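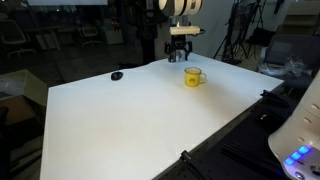 Printed bus schedules are for people who miss 1985, a reader wrote to me after my last column, and if I can afford coffee at Güler I can afford a phone with a map on it.

Okay, fair shot about the coffee. I do own a phone. It has the Trerora app on it, and I've used that app plenty, mostly while standing at the corner with a bag of groceries cutting into my wrist. I still think Oltden made a dumb mistake in August when it pulled the paper schedules out of the bus shelters, and I'd like to keep complaining until somebody puts them back.

My stop is on the 9, the one that goes out past the hospital and loops back by the high school. For as long as I've lived here there was a sheet of paper behind scratched plastic on the left side of the shelter. Somebody had drawn a mustache on the little bus in the corner. You walked up, you ran your finger down the column, you knew if you had time to run across to the drugstore. Then one morning the plastic was empty except for a sticker with a square code on it and the words "Scan for live times!" (the exclamation point bugs me more than it should).

So I scanned it. It took me to a page asking me to download the app, which I already had, and then it opened the app store anyway. By the time I'd backed out of all that and found my stop in a list of stops, the bus had pulled up. I got on. It was fine! I'm not telling a tragedy here. But I used to do the same job in two seconds with my finger.

People talk about live times as if they replace a schedule, and I don't think they do. A live time tells me the next bus is eleven minutes out. Great. A schedule tells me the last bus home from the Nokumis theater leaves before the late show lets out, so I'd better see the early one. I plan my week off the second kind of thing. You can get the full timetable in the app if you go digging (menu, then service info, then routes, then a document you have to pinch and drag around like you're trying to read a newspaper through a keyhole), and I've started just not going places in the evening when I can't be bothered to look. That's a small loss, but it's a loss for the bus company too, because I'd have paid the fare.

And then there's everybody without the phone, or with the phone and no data left, or with a phone that's at three percent. My neighbor is past 90 and takes the bus to get her hair done. She isn't helpless, she's sharper than I am, but she doesn't want an app and I don't see why she should have to want one. She now calls me to ask when the bus comes. I read it to her and she writes it on the back of an envelope, so congratulations to us all, we have a paper schedule again, and I'm the printer.

The same reader brought up money, and I'll take that one seriously. The city has more than 400 stops, and every time the times shift a little, a person has to drive out with a key and a stack of new sheets. I get it. That's a real day's work and somebody has to be paid for it. But the times on my route changed once in the last couple of years that I can remember, and the shelters still get a visit whenever there's a new ad for a personal injury lawyer. The ads are paper! Big, glossy, beautifully lit paper! If there's a guy with a key already standing there, hand him a second sheet.

What I'd settle for is pretty modest. Put the schedules back in the shelters, even if it's just the ones downtown and by the hospital to start with. Leave the sticker up next to them for the folks who like it. Keep a stack of folded ones by the driver, the way they used to be, in that wire rack that always had three of the wrong route and none of yours. I'd even take a plain black-and-white list with no map.

The transit office takes comments by mail and in person at the counter downtown, and also, naturally, through the app. I sent mine on a postcard. My neighbor sent one too, and hers was a lot ruder. If you ride the 9, or any of the others, send something, and put your stop number on it so they know where to bring the paper.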